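Uller House: Frequently Asked Questions for Guests

These are the questions the front desk gets most often. If yours is missing, call us from the room phone by pressing 3, or write to us before you travel.

Doors, handles and door hangers:
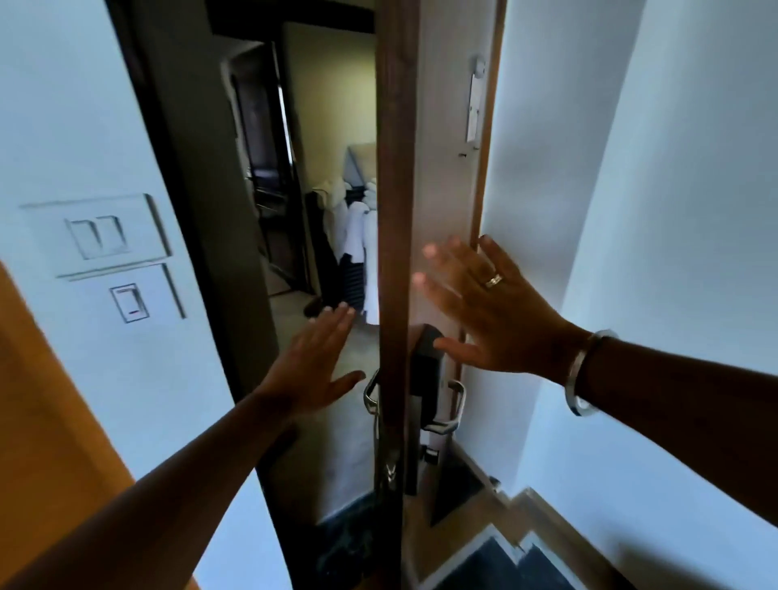
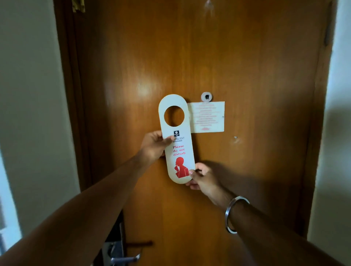
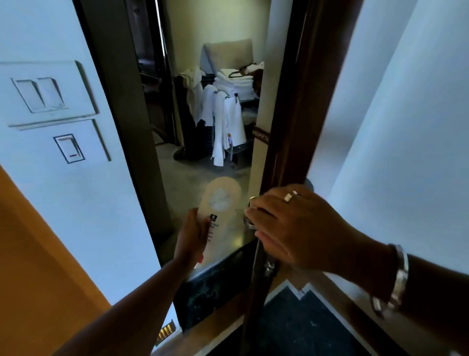 What time can I check in?

Rooms are ready from 3 p.m. If you get in earlier, you can leave your bags at the desk and use the lounge. We can't promise an early room, but we will call you if one opens up.

When is checkout?

Checkout is at 11 a.m. Late checkout until 2 p.m. can be arranged the evening before, if the room isn't booked for that night. Ask at the desk by 8 p.m.

How do I ask for no housekeeping?

Hang the card on the outside handle before 9 a.m. Housekeeping will skip the room and will not knock. You can still pick up fresh towels, soap and coffee at the desk. After three days without service, we will call to arrange a time for a short visit.

My door won't lock. What should I do?

Pull the door fully shut and lift the handle slightly before turning the key. Some of the older doors swell a little in damp weather. If it still won't lock, call the desk, day or night.

Do you have an elevator?

Yes, in the main building. The Skindumeck wing has stairs only, with 14 steps to the upper floor. Tell us when you book if you need a room without stairs.

Is breakfast included?

Breakfast is included in all rates except "room only." It is served in the Meireles Room from 7 to 10 a.m., and until 10:30 on weekends. Guests on the room only rate can pay at the door. If you are leaving before 7, ask for a breakfast bag the night before.

Can I bring my dog?

Dogs are allowed in ground floor rooms in the main building. Please don't leave a dog alone in the room, and keep it out of the breakfast room. We don't take other pets.

Where do I park?

Parking is free behind the building. The gate code is on your booking confirmation. There are no marked spaces, so please don't block the delivery door on the left side. Vans and trailers have to use the street.

How do I get on the Wi-Fi?

Choose the network called Zondelness and enter your room number and last name. The signal is weaker at the far end of the Skindumeck wing. If you need to make video calls, the lounge is a better place.

Is the pool open all year?

The pool is outdoors and opens in May. The closing date depends on the weather.

What if I leave something behind?

We keep lost items for 60 days. Email us with your room number and the dates of your stay. You pay the postage if we mail something back. Food and opened toiletries are thrown out.

Can I cancel my booking?

Flexible bookings can be canceled free of charge until 6 p.m. the day before arrival. Prepaid bookings can't be refunded, but we can change the dates once if rooms are open.

Last updated 7 March 2023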